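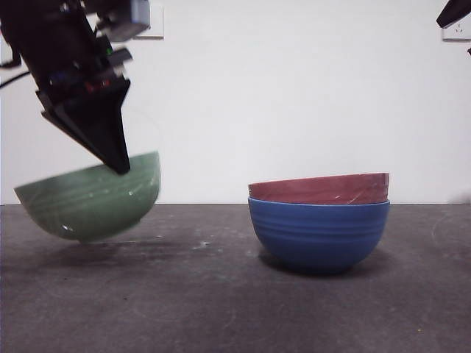 数据卡版本随代码仓库一起维护，最后修改：2018/3/6。维护人 Sun-ja Han，硬件问题找 Kadir Işık。

# Pondirari：双臂叠碗任务与动作块长度的对照实验

本仓库包含 Pondirari 数据集的索引、读取脚本、训练配置，以及我们在 Vundunent 实验间完成的一组对照结果。任务只有一个：把三只颜色不同的碗叠成一摞，红碗放进蓝碗，绿碗放在最上面。研究的问题也只有一个：策略一次预测多少步动作，对抓碗沿、抬起、放入这三个阶段各有什么影响。

如果只想用数据，看第 1 到第 4 节。要复现表里的数字，从第 5 节开始。

## 1. 数据集概况

| 项目 | 内容 |
|---|---|
| 演示总数 | 1502 条 |
| 训练集 | 1254 条 |
| 留出集 | 248 条 |
| 每条时长上限 | 390 个控制步 |
| 操作员 | 7 人 |
| 机械臂 | 两条，左右对置，均装平行夹爪 |
| 视角 | 固定相机一路，左右腕部相机各一路 |
| 采集方式 | 主从遥操作 |

留出集按操作员和采集批次划分，没有随机抽样。早期版本用过随机划分，同一批次里相邻的演示起始位置很接近，离线误差偏低，对真机表现没有参考价值。旧的划分文件保留在 `splits/old/` 下，请不要用它报告结果。

## 2. 任务定义

起始状态有两种，记在每条演示的 `init_type` 字段里：

- `three_apart`：三只碗分开正放在桌面上，互不接触。
- `two_stacked`：红碗已经在蓝碗里，绿碗单独放在一侧。

第二种起始状态是后来补采的。第一版策略在放第一只碗时失败较多，走到第二次放置的样本太少，没法单独评估后半段，所以加了从中间开始的演示。两种状态混在一起训练，评估时分开统计。

成功的判定条件：

1. 红碗在蓝碗内，绿碗在红碗内，三只都是正放。
2. 两只夹爪都已松开，并离开碗沿。
3. 以上状态保持到回合结束。

碗叠歪但没有滑落，仍算成功，另外在 `tilt_flag` 里记 1。碗掉到桌外直接记失败，操作员不做补救。碗掉在桌面上且仍然正放，可以继续，直到用完控制步。

左右臂没有固定分工。操作员一般用离碗较近的一侧去夹，另一侧停在待机位。少数演示里两臂会交替动作，可以用 `active_arm` 字段筛选。

## 3. 文件结构

```
pondirari/
 episodes/
 ep_XXXX/
 state.npy
 action.npy
 cam_fixed.mp4
 cam_wrist_l.mp4
 cam_wrist_r.mp4
 meta.json
 splits/
 train.txt
 heldout.txt
 old/
 configs/
 scripts/
```

`state.npy` 每行是左臂关节角、左夹爪开度、右臂关节角、右夹爪开度，顺序固定。`action.npy` 的列顺序相同，内容是主臂读数，即目标位置。夹爪开度归一化到 0 到 1，1 为全开。

`meta.json` 的主要字段：

| 字段 | 类型 | 说明 |
|---|---|---|
| `operator_id` | int | 操作员编号，不含姓名 |
| `batch` | str | 采集批次 |
| `init_type` | str | 见第 2 节 |
| `active_arm` | str | `left`、`right` 或 `both` |
| `success` | int | 人工判定 |
| `tilt_flag` | int | 叠放后是否倾斜 |
| `phase_marks` | list | 各阶段的起始步 |

`phase_marks` 由 Evie Whiteley 和 Nélida Iturra 标注，分为接近、夹沿、抬起、移位、放入、松开六段。两人意见不一致的地方取较早的那一步。抬起阶段从碗底离开桌面的第一帧算起，碗沿被夹住后在原地倾斜的那段时间仍归入夹沿。

## 4. 采集条件

桌面是深灰色哑光面，有使用留下的擦痕和浅色污渍，采集期间没有更换或遮盖。背景为白墙。固定相机的曝光锁定，碗移动较快时会有运动模糊。我们没有剔除模糊帧，也不建议在训练前剔除，真机运行时同样会遇到。

蓝碗外壁有一圈圈横向凸棱，夹爪贴着外壁下压时偶尔会卡在棱上。绿碗的棱纹要浅得多。红碗碗沿稍宽，放进蓝碗后碗沿架在外面，从侧面只看得到上面一截。腕部相机在最后下降时大部分视野被碗壁占据，这一段主要靠固定相机。

夹取方式统一为夹碗沿：一根指头伸进碗内，另一根留在碗外。夹爪前端收尖，接触面积小，碗被提起后会绕夹持点转动，姿态往往是斜的。操作员的习惯有差别，有人抬起后停一下等碗稳定，有人直接移过去。两种做法都保留在数据里，没有做归一。

## 5. 方法

策略网络输入三路图像和当前状态，输出之后 k 步的目标位置。我们比较了四种 k：1、10、40、80。其余设置完全一致，包括骨干网络、训练步数、批大小和学习率。动作块之间不做重叠平均，执行完一整块再重新预测。另有一组 k=40 加重叠平均，用来单独看平滑的影响。

图像增强只用了小幅裁剪和亮度扰动。颜色扰动试过，后来去掉了，因为三只碗的顺序靠颜色区分，扰动稍大就会拿错。

损失是 L1。换成 L2 后夹爪闭合的时刻变得含糊，开度常常停在中间值，碗夹不紧。

## 6. 结果

每个设置在真机上跑 50 次，两种起始状态各 25 次，由不参与训练的人摆放碗的初始位置。表中为成功次数。

| 设置 | `three_apart` | `two_stacked` | 合计 |
|---|---|---|---|
| k=1 | 3 | 8 | 11 |
| k=10 | 11 | 16 | 27 |
| k=40 | 17 | 21 | 38 |
| k=80 | 12 | 19 | 31 |
| k=40，重叠平均 | 16 | 22 | 38 |

k=1 的失败集中在夹沿阶段。夹爪到了碗沿上方反复小幅进退，用完控制步也没有闭合。演示里操作员在这个位置常有停顿，单步策略容易停在里面出不来。

k=80 的问题在放入阶段。碗提起后的倾斜角度每次不同，块太长时下降动作早已定好，不会再根据碗的姿态修正，碗沿撞到下面那只碗的边缘后滑出。k=40 也有这种失败，次数少一些。

重叠平均让轨迹更顺，合计次数没有变化。夹爪闭合会因此略微滞后，在 `three_apart` 下有一次明显是没夹住就抬起了。这个样本量不足以说明它更好或更差。

离线误差与真机成功次数的排序不一致。k=1 在留出集上的单步误差最小，真机最差。请不要只用离线误差选模型。

## 7. 复现步骤

```
pip install -r requirements.txt
python scripts/check_episodes.py --root pondirari
python scripts/train.py --config configs/chunk40.yaml
python scripts/eval_offline.py --split heldout --ckpt <路径>
```

`check_episodes.py` 会核对视频帧数与状态行数。相差一帧的演示会自动截齐，相差更多的会报错并跳过。

真机评估脚本在 `scripts/run_robot.py`，依赖我们的控制层 Plurnevum，外部用户需要自己替换 `robot_io.py` 里的读写函数。接口只有三个：读状态、读图像、发目标位置。首次运行请加 `--dry`，只打印目标位置，不下发。

## 8. 已知问题

- 部分演示的右腕相机比其他两路晚一帧，列表见 `splits/late_wrist.txt`。训练时没有特殊处理。
- 右臂在多数 `two_stacked` 演示里处于待机，右臂动作的方差偏小，按列归一化时注意下限。
- `tilt_flag` 只看固定相机判定，朝相机方向的倾斜可能漏标。
- 只有一套碗、一张桌子。换碗、换桌面后的表现没有测过。
- 不含力或触觉数据，夹持是否打滑只能从图像推断。

## 9. 许可与联系

数据和代码可用于非商业研究。再分发时请保留本文件和划分文件。引用条目见 `CITATION.bib`，作者为 Güven Demirtaş、Sun-ja Han、Kadir Işık、Evie Whiteley、Nélida Iturra。

发现标注错误，请提 issue，写明演示编号和步数。申请下载原始分辨率视频也走 issue，标题加 `[raw]`。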